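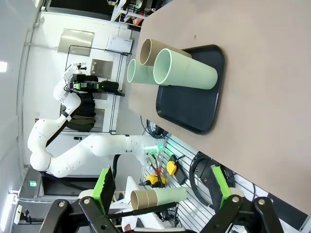

**Murnitz** is the harbour town at the heart of *Zirkon*, a co-operative fantasy game released in 2003 by the studio Zevuslow. It is the first safe place players reach, and one of the best-loved towns in the whole series.

## Layout

The town is built on 2 levels. The lower quay holds the smithy, the bait shop and the ferry, while the upper terrace has the guild hall and the wonderful Lantern Inn, where a party can share a meal before setting out. Meals raise stamina until the next sunrise - a huge help in the marsh!
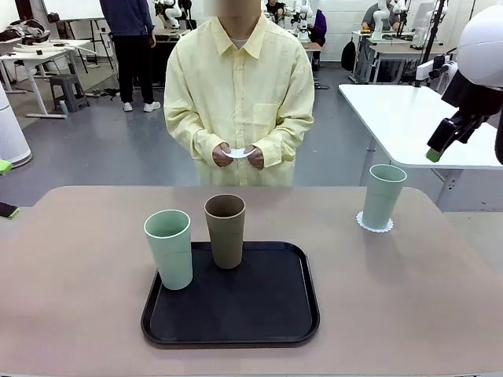

*A black tray with two tall cups standing on it.*

## Characters

Captain Cârstea runs the ferry and hands out the opening quests. Her gruff, very funny lines were written by Hậu Lý, who also drew the town map. Finish all her errands and she lets you steer the boat yourself, a lovely reward that many players miss. 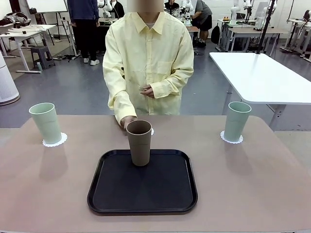

She also sells sea charts, priced at 1412 shells each, and these open up the outer islands well before the main story does.

## History

In the game's lore, Murnitz was founded by salt traders and flooded twice. A later update added the drowned chapel, reached by diving off the east pier at low tide. Its bell can be heard from the terrace at night.
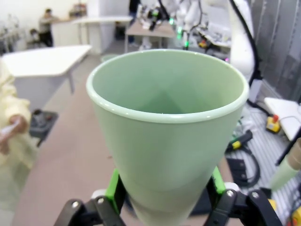

*Pale green cup, empty, seen from above.*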